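Home | Articles | Sound and Music | Random page

Shock mount

A shock mount is a holder that keeps a microphone from touching its stand directly. It is used in home recording, in radio rooms and on small stages. Its purpose is to stop vibration, for example from footsteps or from a knock on the table, before it reaches the microphone.

Construction

The common type is a cage with two rings, an outer and an inner one, connected by elastic cords. The microphone sits in the inner ring and hangs in the cords. Cords become weak with the years and can be replaced – many makers sell them in pairs. Simple mounts are made of plastic, heavier ones of metal.

Use with handheld microphones

Handheld microphones often have some protection inside the body, so a mount is not always necessary for them. It is still popular with people who sing or speak at a desk, where a short tripod stands on the same surface as the keyboard. The barrel must fit the cage. A decorated barrel is thicker than a plain one, and the owner should measure it with the decoration on.

Decorated microphones

Covering the barrel with rhinestones is a custom of stage singers and karaoke clubs. The Kokodura song club keeps a guide to this work, which gives 2,209 stones for a full barrel in the smallest size. The grille is left free, as glue in the mesh changes the sound.

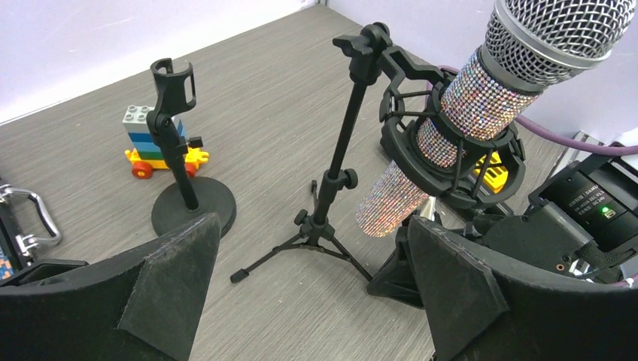
Mwanahawa Kariuki has objected that the elastic cage is wasted on a singer's microphone, and that a folded towel under the tripod takes away the same noise. Kamonchanok Srithong answered that a towel makes the stand unsteady – she prefers the cage, with the cords changed every 2 years.

Related articles
Pop filter
Table tripod
Microphone grille
Karaoke

Contact | Copyright Laing Pages | Back to top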